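Chapter 2
Can a Machine Fold the Washing Yet?

Pull a towel out of the dryer and you will probably have it folded before you have finished your sentence. Your fingers find a corner, feel for an edge and give it a shake. It is a lovely bit of skill, and you were never taught it in any formal way!

Getting a machine to do the same is one of the most exciting open problems in this book. A car door on the Feston line in Trindudport arrives at the robot in the same position every time. A towel never does. It sags, bunches and hides its own corners, and the moment you pinch it, it becomes a different shape altogether.

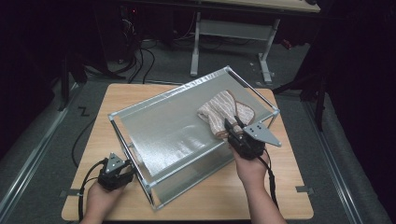
Dineo Mokoena disagrees that cloth is the hard part, and told the Jolanance workshop that she would happily hand over the towels tomorrow if a machine could first find them under the bed. It's a fair point, and we shall come back to searching in Chapter 13.

For now, stay with the pinch. A gripper has to close on one layer or two, and from above they look much the same. The Semwal exercises at the end of this chapter use 2,000 recorded grasps on striped and plain cloth, and you will be sorting the good ones from the bad (keep a real tea towel beside you, it helps enormously).

Before reading on, fold one yourself with your eyes shut. Write down each time you changed your grip.

2.1 Finding an edge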